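Re: [Roritport-makers] fingertips for the hand-held grippers
From: Tainá Andrade
Date: Sun 25 December

Hi all, and a happy whatever-you're-having!

On the Durnia thread Gatti wrote:
> Did you stick with the printed tips in the end? Mine (the Niltden
> ones) went shiny after 200 goes and now every tin slides straight out.
> Also, is your lens really that close to the jaws?

Yes, still on the black tips, the blocky ones with the little screw holes on top. They're getting scuffed along the edges but I'm in no hurry to swap them. I've got the white wire shelf on the table with the red can under the top panel, and there's hardly any room over the rim, so you have to come in from the front. I did 100 tries in June with the old tips and got cross – I'd like to do better this time.

As for the lens, yes, it really is that close. Have a look:
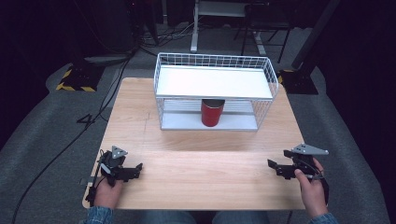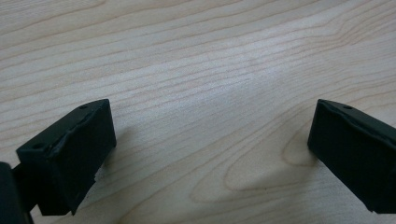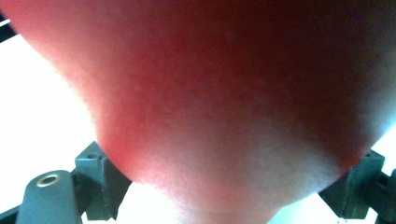
Top: table, shelf and can, one gripper in each hand. Middle: the tips over bare wood. Last: a finger right up at the lens, brass-ringed hole bottom left.

Gatti, if yours have gone shiny I'd try a bit of fine sandpaper before you print anything new. Two minutes' work, and if it's no good you've lost nothing. What I haven't sorted is the cable on the left one, it tugs whenever I reach for the back of the shelf. Has anyone got a softer one that isn't silly money?

Tainá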